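Buying a Two-Finger Gripper: Questions We Get Asked

Is a parallel gripper enough for mixed groceries?
Sometimes. Brolard's brochure says yes to everything, and I'd put that brochure back in the drawer. Bring your own items to any demo, and pick the annoying ones.

How many attempts before I believe a number?
More than a sales visit allows. Fliremus quoted us a success rate and, when Ilse Fuchs asked for the log, it came from 14 picks of the same box. Ask what was picked, and who put it back each time.

Do I need a camera at the wrist and another on a stand?
We use both and still argue over it. Mattes Brinkmann would drop the fixed one. I wouldn't, but I also don't think the second view earns its price on every job.

Are longer fingers better?
They reach deeper and they bend more. We tried 4 finger sets from Reinholz and kept 2. The glossy chart that came with them was no help in choosing.

What about the controller?
Listell's is fine. "Plug and play" took us 5 hours, most of it spent on cable routing - plan for that before you plan for anything clever.

What should be on the table for a fair comparison?
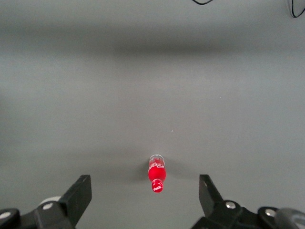
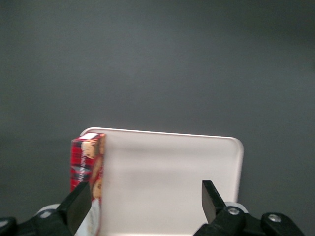
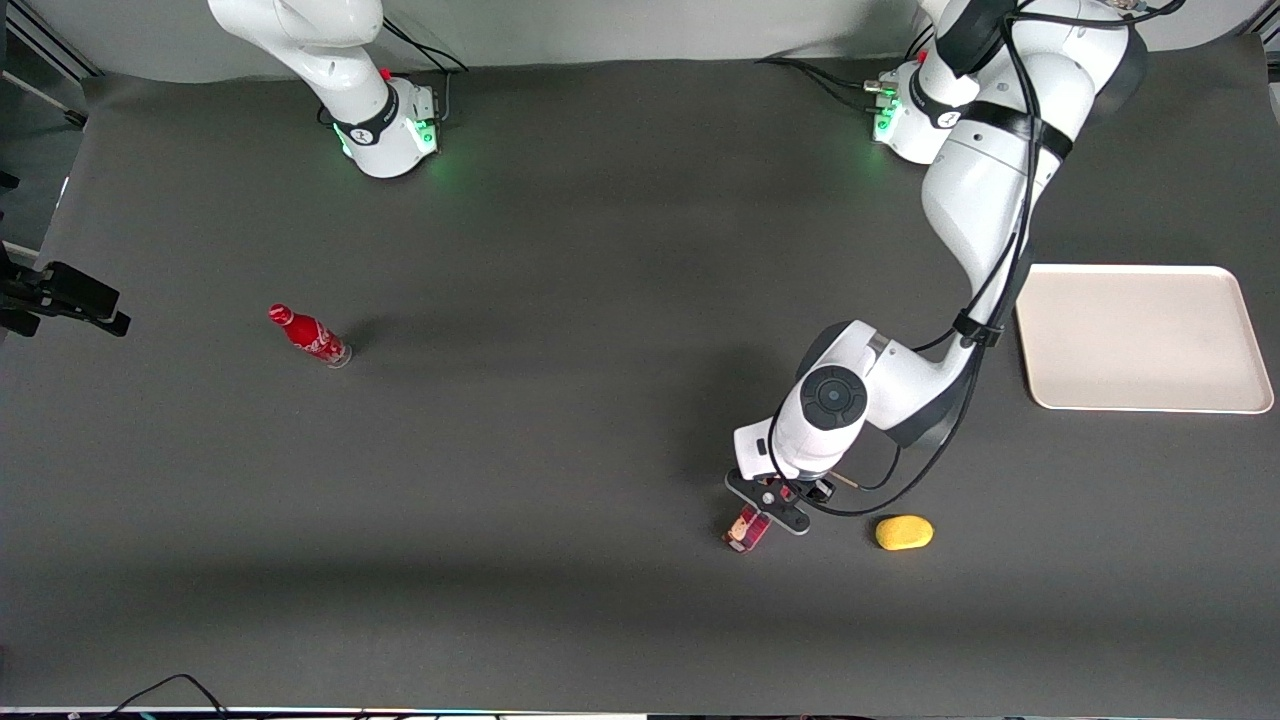
A fair comparison starts with things that fail in different ways, and most vendor demos don't bother. Boxes flatter every gripper. Something round on its side, like the Coke bottle, asks whether the fingers close evenly or shove it along first. The yellow sponge is a force question, and I distrust any force setting that is said to suit both. Keep the tray in the set too, and try it upright with the cookie box against it, where the jaws have to span more than a single package.

Can I trust a video of a good grasp?
No. Ask for the whole run, uncut, including the resets.

Will you tell us which one to buy?
Not until you've sent a list of what you need to pick up. Half the lists we get say "various."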